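Marker stains, dead pens and other desk stuff

Quick one today, kids home at 2 and the kitchen's a mess. Stuff I've picked up over the years, no order.

Ink on a painted wall. Try plain dish soap first, soft cloth, small circles. If that does nothing go to rubbing alcohol on a cotton ball — test behind a door, it can take the shine off. Blot, then rinse.

Ink on a shirt. Old towel underneath, alcohol from the back of the fabric, keep moving to a clean bit of towel. Do NOT put it in the dryer untill it's gone. Ask me how I know.

Permanent on the whiteboard. Scribble over it with a dry-erase marker, wipe right away. Sabina Munshi gave me that one and I use it every month.

Dried-out markers. Water based ones, dip the tip in warm water a few seconds, cap on, leave overnight. Alcohol based, same thing but with rubbing alcohol. Frayed tip = bin it. Pull the cap straight off, no wiggling, it bends the nib. 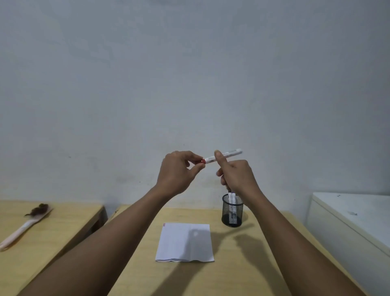 Storing them

Flat, in a drawer or a shallow tray. Standing up the ink all goes to one end. Double ended ones must lie flat, no exceptions. Caps should click. No click, no good.

Sticky drawer while your at it? Rub a candle stub along the runners. Takes a minute.

Uchenna Ugwu wrote in asking about ink on leather. Still testing — more in November.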